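Research > Clinum > Papers > Cell upkeep

Published 18th August by Ľudovít Dvořáček and Leonie Pearce

We use cookies to remember your reading settings. Accept / Manage

4. Setting up and looking after the plate cell

4.1 Layout

The cell has one arm, one gripper with two fingers, and a white table with a matte top. The table was chosen after trials on a darker one, where the depth readings near the gripper were poor. A matte white top gives soft shadows and few bright spots, and it shows dirt early. Objects are put on the table by hand and are not clamped.

The task used for all checks in this section is the plate task. A dish rack stands on the table with a plate in it, and the arm has to come in from above, close on the rim, lift the plate clear and put it back in the rack. It is a dull task and a strict one. A plate standing on its edge leaves little room for the fingers, and a small error in the height of the tool shows up straight away as a knock against the rail. For that reason we use it as the daily test of whether the cell is fit to run.

4.2 Start-up check

Before each session the operator runs the arm to its rest pose and opens the gripper fully. The fingers are wiped with a dry cloth and looked at from both sides. The operator then puts a steel gauge block between them and closes at low force. If the reported gap differs from the block by more than the limit in the log sheet, the gripper is homed again and the check repeated. Two failures in a row mean the cell is stopped.

The fingers are set apart, as in Figure 1, and the arm is then driven above the rack and brought down in small steps. The rack may stand at any angle to the table edge. We found early on that lining it up with the edge hid a fault in the wrist, which only appeared when the tool had to turn before closing.

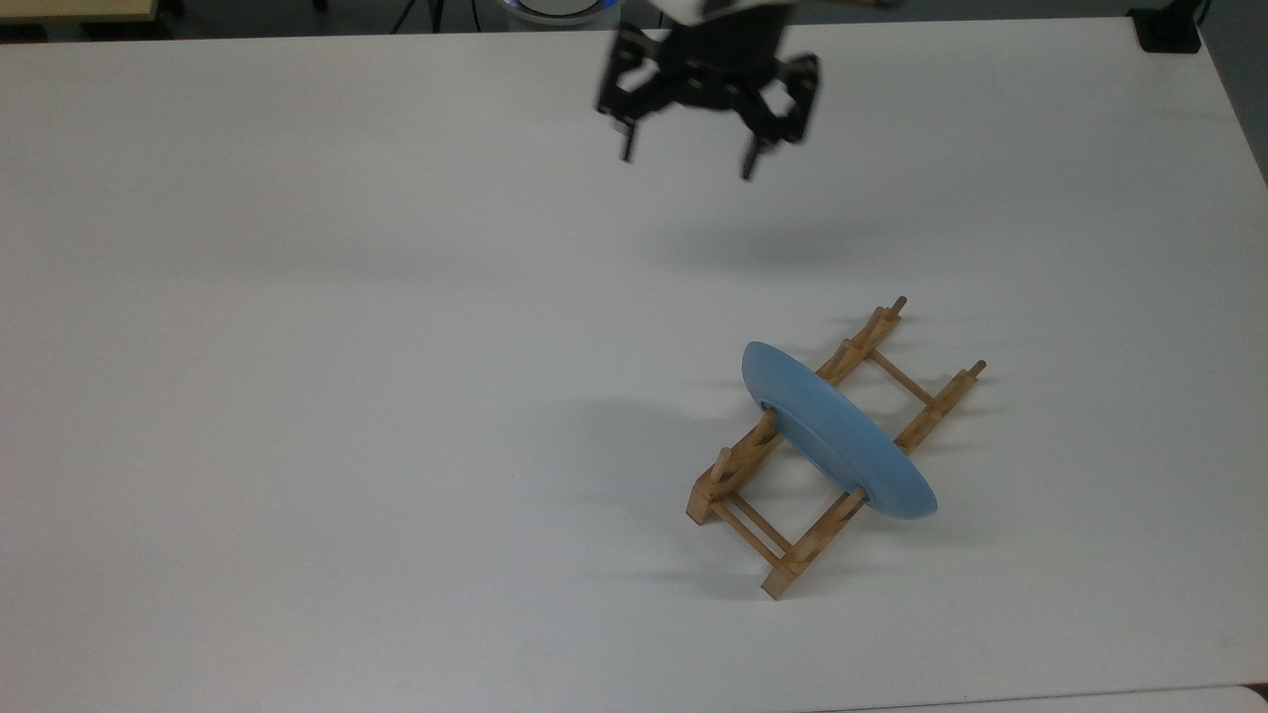

Figure 1. Open gripper above the table, with a blue plate upright in the wooden dish rack.

Leonie Pearce argued during the writing of this section that the start-up check was too long and that most of it could be done once a week, with only the gauge block kept as a daily step. Her view was that operators who are asked to do the same ten minutes of work every morning begin to fill in the log from memory. We took part of this advice. The wipe and the gauge block remain daily, and the full descent is now done daily only after the gripper has been off the arm.

4.3 Wear and the finger fault

Over the trial period the cell ran the plate task in blocks of 100 lifts. For most blocks the results were steady. In December the number of good lifts in one block fell to 67, with no change to the software and no error from the arm. The failed lifts looked alike in the logs: the fingers closed, the force rose late, and the plate turned in the grip as it left the rack.

We first blamed the camera and redid the hand-eye calibration, which made no difference. The force sensor was then zeroed and tested with a hanging weight, and it was sound. The cause was found when the gripper was taken off for cleaning. One of the two screws holding the right finger had backed out by over a turn, so that the finger could rock under load. In the gauge block test it was pressed flat against its seat and gave a good reading — the check could not see the fault at all.

The repair was simple. Both screws were taken out, the threads cleaned, and new screws fitted with a medium thread lock and tightened with a small torque driver (Drillier). The left finger was treated in the same way. After the lock had cured overnight, the next block was back at its earlier level.

4.4 Changes to the routine

A side-load step was added to the daily check. With the gripper open and the arm held still, the operator pushes each finger sideways with a spring gauge and reads the movement on a dial. Any play that can be felt by hand counts as a failure, whatever the dial says.

The cable along the arm is now checked at the same time. It is tied at the elbow with a loose loop, and the loop must stay slack when the wrist is turned to both ends of its range. In the first layout the tie was too tight and the cable jacket had begun to split near the connector. The replacement cable came from Kerslake and is slightly thicker, so the ties had to be changed as well.

The rack needs some care too. Its pegs wear where the gripper brushes them, and a worn peg lets the plate lean further than the grasp planner expects. We keep a spare rack and swap the two when a plate can be rocked noticeably in its slot. The planner's lean limit was left alone. Widening it would have let worn racks pass, and it would also have hidden small errors in the arm that we want the plate task to catch.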